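Equipment planner (fixed term), robot handling bench, Jorcombe

Last updated: Sunday, January 17, 2021
Reading time: 5 minutes

Stukgate is looking for someone to plan and look after the equipment budget for its robot handling work at Jorcombe. The post is part-time, three days a week, and runs for 11 months from the start date. It would suit a person who has bought technical equipment before, in a lab, a workshop or a small factory, and who is happy to spend a good part of the week on quotes, delivery dates and spreadsheets.

The handling work is to do with small items: fruit and vegetables, dishes, packets and the like. We run one bench at present and have agreed in principle to go to three. The money for the first of the two new benches is in this year's budget. The money for the second isn't, and the case for it has to be written. You would write it.

What the job involves

You will start with the equipment register. It was last gone through properly in October and has fallen behind. We have spare grippers, camera mounts, clamps, cables and power supplies in three different cupboards, and some of them are on the register twice. Before we buy anything more we need to know what we own and what state it is in.

After that, you will draw up a costed list for the second bench. The arm and the gripper are the large items, but the small ones cause most of the delay. Last year an order for table clamps held up a bench move for 11 working days. We want a list that goes down to the level of brackets, cable ties and screws, with a supplier and a lead time against each line.

You will also look at how we buy the things the robot handles. These come out of a separate budget called Vakulenko, after the storeroom where they are kept. It pays for dishes, trays, soft items and fresh produce. At the moment people buy what they need and claim it back, and the claims arrive late. We would like a fixed weekly order for produce and a replacement allowance for crockery.

The bench and the sort of item it handles: 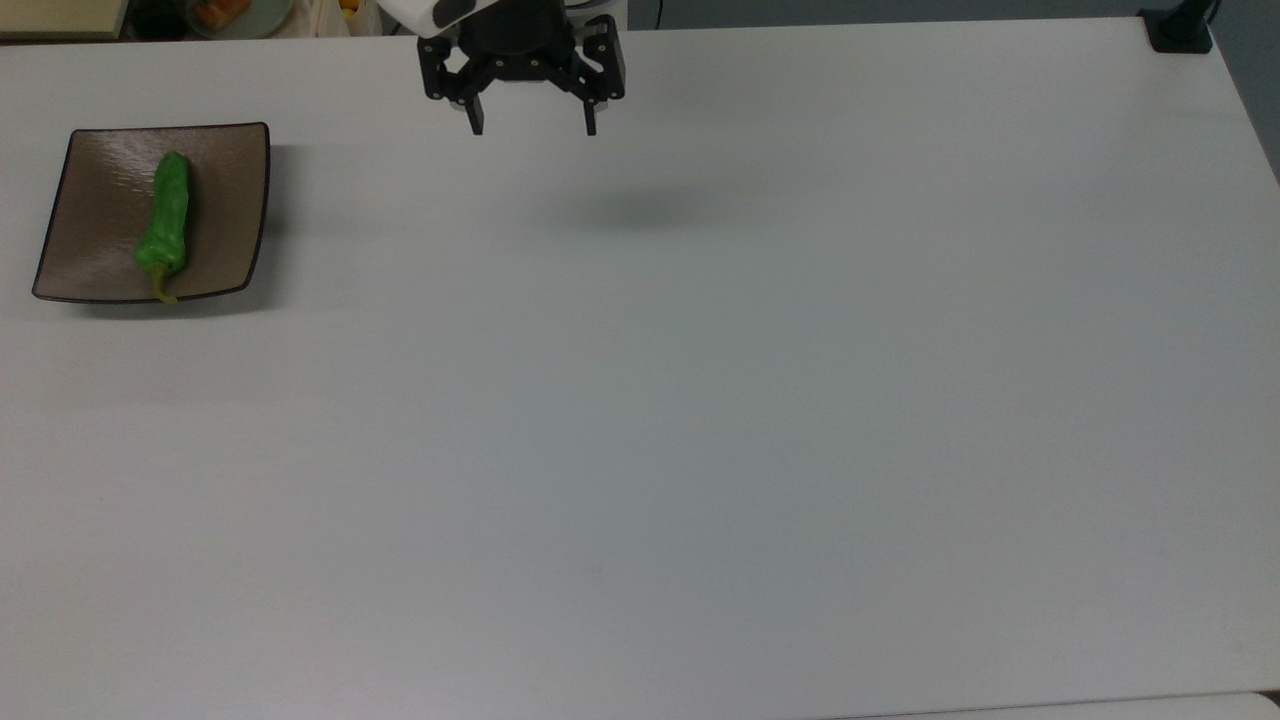
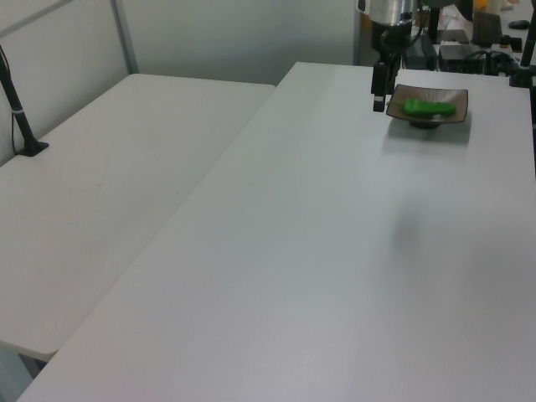 The third part of the job is planning for upkeep. Gripper fingers wear and cables fail where they bend. We have replaced both as they gave out, and paid for next-day delivery each time. A planner who kept a sensible stock of the parts that fail most would save us a fair amount. We don't have good figures on how long each part lasts, so part of the work in the first few months is to start keeping them.

The fourth is the lease question. We own the present arm outright. For the second and third benches we could buy, lease, or take a used arm from our sister site at Skestedden, where 6 are due to be released. Each has its own problems. Buying takes up most of the capital line in one go, leasing ties us to a service contract that may cost more than it is worth, and the Skestedden arms are older and would need checking over before anyone agreed to have them. We want a written comparison, no longer than 6 pages, with a clear recommendation at the end. You will have access to the engineers at both sites while you write it.

You will not be asked to program or operate the robot. You will need to spend time at the bench in your first weeks to see how it is set up and what gets in people's way.

What we are looking for

You should have:

- experience of buying equipment for a technical team, including getting and comparing quotes
- confidence with spreadsheets, and the habit of keeping them tidy
- clear written English, as the case for the third bench will be read by people outside the team
- a willingness to ring suppliers and chase them

It would help if you also had:

- some knowledge of lease agreements or service contracts
- experience of keeping a stock of spare parts
- an idea of what it takes to fit out a room - power, data, benches, floor space

A degree isn't required. We will take practical experience just as seriously.

Hours, place and money

The post is 22.5 hours a week. Two of the three days must be at Jorcombe, and the other can be worked from home once you have settled in. Most of our suppliers are easiest to reach in the mornings, so we'd ask you to start by nine on at least two days. There will be a few trips to Skestedden, with travel paid. It is 45 miles by road and there is no direct train.

Salary is on our grade 6, pro rata. Holiday is in line with the rest of the site. There is parking at Jorcombe, but it fills early. The bus stops at the main gate.

The post ends after 11 months. If the third bench is approved there may be an extension to see it through, but we can't promise that now and you should apply on the basis that it will end.

How to apply

Send a CV and a covering letter to the Stukgate recruitment office, marked 'Equipment planner, Jorcombe'. In the letter, please tell us about one purchase you planned that went wrong or came in over budget, and what you did about it. One side of paper is plenty.

Interviews will be held by video call and will last 45 minutes. We'll send you a short parts list with prices beforehand and ask how you would cut the total to 80 per cent of the figure shown. There is no single right answer to it.

If you need any changes made to the application or interview, say so in your letter or ring the recruitment office. Applicants who are not called for interview will be told by email.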